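Chapter 4
Sorting Mixed Goods

When you finish this chapter you should be able to empty a mixed lot onto a table, group what is in it, and write a stock line for each group. You will need the blank sheets from Chapter 3 and a flat surface. Part A takes 15 minutes and Part B takes 60.

Small shops seldom receive goods in tidy order. The corner store in Madholm, which we follow through this book, buys from a wholesaler called Drukik and also takes returns from its kiosk at Bawa. A returned lot may hold cartons, single boxes, snacks and paper goods all together. Spread a cloth first. It marks off the work area, and small items are easier to find on it.
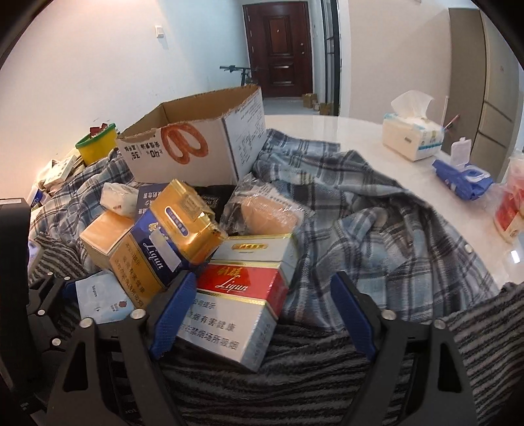

Page last changed: 2022-01-03

Cigarette cartons of one brand can come in several colors. Two Liqun cartons in the same heap, one red and white and the other orange-gold, need separate lines on the sheet. Read the front panel of each before you group it. Small cards and tissue packets slip under larger boxes, so lift every carton once before you call a group complete.

A printed shipping box tells you what it was made to carry. It may hold something else now. Write down the contents and leave the printing out of your notes.

The Madholm store keeps 3000 stock lines in a program called Pruseo. Yours will fit on paper. Begin with the largest items, then turn to Section 4.1 for the column headings.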